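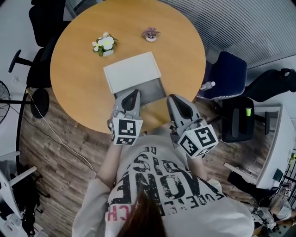 Round meeting table with two small potted plants, chairs pulled up.

Najjar Round Table

A round wooden table for small offices, break rooms and shared work areas. The top has a warm orange-tan surface that goes well with black, gray or navy seating. Office chairs on casters can be used with it, and so can ordinary side chairs.

The round shape leaves no corners to walk into – useful where the table stands close to desks. People can sit or stand at any point along the edge to unpack boxes, sort mail or go through samples.

Item number: 269
Assembly: 2 people, hex key supplied
Delivery: 11 working days
Chairs and plants not included

Care
Wipe with a soft damp cloth and dry the surface afterward. Put a saucer under flower pots and a mat under hot cups. Do not use scouring pads or bleach. Small scratches can be treated with the Grollau repair stick, sold separately.

Delivery and returns
We deliver to the ground floor. Carrying upstairs costs $51 and must be booked with the order. Unassembled tables can be returned in their original packing – please keep the carton until you have checked all parts.

Questions about this table go to Touran Daneshvar at the Talteck sales desk.

Page updated 21 May 2018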